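Priswood Tabletop Kit

The Priswood is a tabletop robot arm kit sold by Stidis for teaching and small-scale research. It consists of a single arm with a two-finger gripper, a small camera fixed at the wrist, a control box and a set of practice tasks. The kit went on sale in November and replaced an earlier model, the Lahlou, from which it takes its base plate and power supply.

The arm is supplied assembled and clamps to the edge of an ordinary table. Setting up means fixing the clamp, joining two cables and running a short calibration program, in which the arm moves through a series of fixed positions. The standard version has a reach long enough for most desks. Buyers may choose black or grey rubber pads for the fingers, and both are held on by small screws so that they can be changed when worn.

Software for the kit is called Idgate. It records the wrist camera's view together with the position of each joint, and the recordings can be played back or used to train a control program. The practice tasks are of the pick-and-place kind, using light objects such as cubes and open containers that users mostly find for themselves. Stidis advises a plain, pale work surface, although light scuffs and marks do not usually need to be cleaned off before recording.

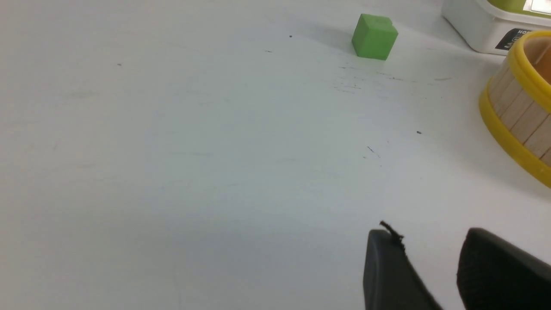

Can the kit be used without writing any code?
Basic use needs none, as Idgate has a hand-guiding mode in which the user moves the arm through a task and saves the movement under a name. Changing how the gripper reacts to contact, or linking two arms together, calls for some simple scripting.

The view from the wrist has certain limits. The fingers take up part of the picture at all times, and an object near the side of the view may be only partly visible until the arm turns towards it. For this reason many users add a second camera on a stand. Idgate accepts up to 3 cameras, but only the wrist camera is included in the price.

The full kit costs £2865, with a discount for schools ordering more than one. The base price includes 40 practice tasks and a printed handbook. Repairs are handled by Stidis directly – the arm has to be returned in its original box – and spare finger pads are sold in pairs. The control box has no parts that the user can replace.

Opinions of the kit have been mixed. Teachers have praised the short setting-up time and the clear handbook. Complaints have mainly been about the finger pads, which can fray at the tips after long use, and about the clamp, which does not fit tables with a deep lip. A wider clamp is now sold separately.

Prices and contents as listed on 29 Jul 2026.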